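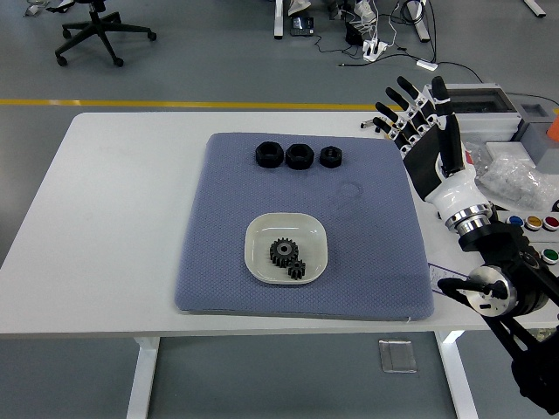
Nuts along the top, gears in the dish: the blue-grey mat on my white desk.

Questions about the sorting mat and the little parts

I get more or less the same handful of emails every time I put up a new set of parts, so I've gathered my answers on one page. If yours isn't covered, write to me at the Curham address and I'll get to it, usually in the evening.

What is the mat, and where can I get one?
It's a textured one with a sort of diamond pattern, and I bought it in the kitchen section of a shop in Gikumbridge. I think it was meant for draining dishes! I've tried felt (fluff in everything), a rubber sheet (smelly) and an old tea towel, and this is the one I've stuck with. Any mat with a bit of texture will do you fine. Small parts don't skate about on it the way they do on a bare desk.

Doesn't it need to be lined up with the desk?
No, and mine never is. I nudge it with my elbow all day long. If a wonky mat bothers you, a dab of double-sided tape under two corners holds it well enough, but then you can't pick the whole thing up and tip the swarf into the bin, and I do that a lot.

There's a round mark on the mat. Is it ruined?
You mean the faint ring above the dish, on the right? You've got good eyes. It doesn't bother me and I work straight over it. If you want to freshen yours up, try warm water and washing-up liquid, then dry it flat. Please don't put it on the radiator. Setsuko Oda did that with hers and it has curled at one end ever since.

Why do the gears get a dish and the nuts don't?
Gears roll, nuts mostly sit still. A hex nut laid on its flat face will stay put until you want it, so I line mine up along the top of the mat and leave them. Gears go in a shallow dish with a rim. Mine is square with rounded corners, and I like it shallow so I can get a finger under the teeth (a deep bowl is a misery, you end up tipping everything out).

Are the two bigger nuts different sizes?
They look much the same to me, and I treat them as a pair. The third one is clearly smaller and sits a bit lower. I put it at the end of the row so my hand finds it without looking.

The larger gear has a silvery ring round the hole. Should the small one have one too?
Not in this set. Only the larger one has the ring. Eugénie Chevalier wrote in asking whether she'd lost a piece, and she hadn't.

Can I leave gears touching in the dish?
Yes, it won't hurt them. Mine often end up tooth to tooth. I'd just not pile anything heavy on top.

How many parts do you have altogether?
454 at the last count, in 47 little drawers, and I still can't find the one I want. Senyo Dankwa keeps his in jam jars and swears by it. I've tried jars. I broke two.

How long does a tidy take?
If I do it at the end of every session, a few minutes. If I let it slide until July, as I did last year, it's a whole afternoon and more than 200 bits to put back. I now set a kitchen timer for 30 minutes and stop when it rings, finished or not.

Do you sell parts?
Sorry, no. I do swap, though. I'm after small brass washers at the moment, so if you have a tin of them going spare, do get in touch and tell me what you'd like for it.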